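Search this guide
Go

Home | Start a Campaign | Organizer Guide | Stories | Help Desk

Section 4: Setting up your matching gift drive

Hi again! If you made it through Section 3, your group has an approved page on Fumton and you've got your login. Now comes the part I like best, which is getting a matching donor hooked up so every gift counts double. I've set up a bunch of these for small rescue squads and search dog teams around Ernby, and I still keep these steps open in another tab while I do it.

Before you start, have these handy:
- your group's tax ID number
- the signed pledge letter from your matching donor
- the email address of whoever will approve the thank-you notes (on our drives that's Rania Zoubi, who is fast!)

4.1 Create the match

1. Log in and open your campaign. Click Tools, then Matching Gifts.
2. Click New Match. A blank form comes up with the campaign name already filled in. Leave the name alone, even if it looks clunky.
3. Type the donor's name exactly the way it appears on the pledge letter. When we did the Macaraeg Hardware match I left off the "Hardware" and had to redo the whole receipt batch.
4. Enter the match limit in whole dollars. No commas, no dollar sign. Our first one was $1,942, and it goes in as 1942.
5. Pick a ratio. One to one is the default and it's what most donors have in mind.
6. Upload the pledge letter as a PDF and click Save Draft.

Note: Save Draft does not turn anything on. Your donors won't see a thing until you get to 4.3, so poke around all you like.

4.2 Set the goal bar and gift buttons

Your page shows a goal bar and up to four gift buttons. I'd use all four if you can, with one of them tied to something folks can picture. For the trauma kit drive, $145 bought one dog's kit, so that was a button, and people loved it. Yevhen Symonenko wanted to bump it up to $150 to make it a nice round number - I talked him out of it, and I'm glad I did, since the odd number matched the quote from the supplier and we got fewer emails asking where the extra went.

1. Go to Tools, then Page Layout.
2. Under Goal, type your own goal first and leave the match out of it. The system adds the match by itself.
3. Under Gift Buttons, fill in each amount and a short label. You get one line, so keep it snappy.
4. Add a picture in the space next to the buttons. Wide pictures work best here.
5. Click Preview and look at it on your phone too, because that's where most of your donors will be.
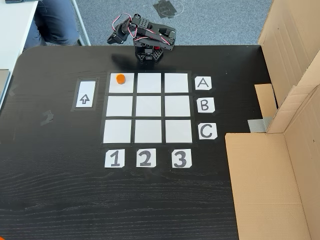
Fig. 4-2. Robotic arm and a three-by-three grid of white squares on a black table.

CAUTION: Don't change the gift buttons after the drive is live. Anybody who has the page open when you save will get bounced back to the start, and some of them won't try again. If you really must change one, do it late at night.

4.3 Turn it on

1. Go back to Matching Gifts and open your draft.
2. Check the start and end times. They run on the time zone in your account settings, and I've been burned by that one!
3. Tick the box that says the donor has agreed to be named. If your donor wants to stay anonymous, leave it empty and the page will say "a generous friend."
4. Click Go Live, then Confirm.
5. Make a small test gift with your own card. You should get two emails, one for your gift and one showing the match.

If the second email doesn't come, look in your junk folder first. Still nothing? Open the draft again and see if the pledge letter is marked Pending. A person has to look at those, and it's usually Otis Boateng, so give it until the next morning before you write in.

4.4 While the drive is running

The page keeps its own running total, but checks that come in the mail have to be added by hand. Go to Gifts, click Add Offline Gift, and fill in the name and amount. Tick "Count toward match" only if your pledge letter covers checks. Some don't (the Rutus Feed Store one was online gifts only, and I had to read it twice to catch that).

CAUTION: Deleting an offline gift also deletes its receipt. Use Edit to fix a typo.

When the match runs out, the banner switches to "Match met" and regular gifts keep right on coming in. You don't need to close anything. I like to post a quick update at that point thanking the donor by name, if they said that's okay.

Closing out the drive and requesting your payout are in Section 5.

Guide text by Kausar Rajput, updated August 2020

Contact the Help Desk | Privacy | © Fumton Community Giving | Back to top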